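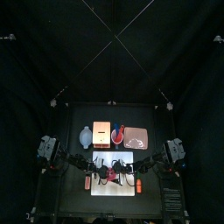

Setup and Maintenance of the Two-Arm Tabletop Cell
Project report by Liesl Schwaiger
Submitted 22 November 2020

1. Background

I took over the cell in June, when the previous group had finished with it. Both arms ran, but the log showed them drifting out of agreement with each other over a long session, and the notes on how to set the cell up again were in three different notebooks. My project was to bring the cell back to a known condition and write one procedure for it.

2. Condition of the cell

The cell has two arms on grey bases, one each side of a dark table, inside an enclosure lined with black cloth. Each gripper has a camera at the wrist. The arms meet over a light-coloured metallic plate in the centre, and the household items for the tasks (cup, tray, wooden box and so on) are kept along the back half of the table. The cell computer runs the Zistier control software and logs to the lab server, Hsu.

The counter in Zistier read 2,937 cycles at handover. The right arm had more play in the wrist than the left. Two screws on its gripper mount turned by hand. The cloth had sagged at the rear and was showing up in the wrist camera views as a moving edge.

3. Work done

Gripper mounts. I removed both mounts, cleaned the threads and refitted them with Trostex threadlocker. It needs to be left overnight before the arm is run.

Cables. The cables loop between the joints. On the left arm one loop was too short and pulled at full reach. I re-routed it and checked it by jogging the arm slowly through its range with the speed limit on.

Cloth. Pulled tight and re-clipped.

Calibration. Each arm is homed, then driven to 9 points on the plate using the Dakska calibration routine. The left arm goes first. If the plate has been moved, the whole routine has to be repeated for both arms.

4. Results

After the work I ran 8 sessions of two-handed handling with soft and rigid items. The arms stayed in agreement in all but one. In that session I had cleaned the plate beforehand and not put it back squarely. The gripper mounts were still tight at the last check.

5. Procedure for the next user

Look at the indicator lights on both bases before enabling motion.
Check the mount screws weekly with the small hex key.
Wipe the wrist camera lenses with a dry cloth only.
Recalibrate after any change to the plate, bases or grippers.
Write it in the one notebook.

6. Remaining problems

The right wrist still has slight play with the mount tight, so the wear is probably in the joint. I did not open it. The plate should have locating pins.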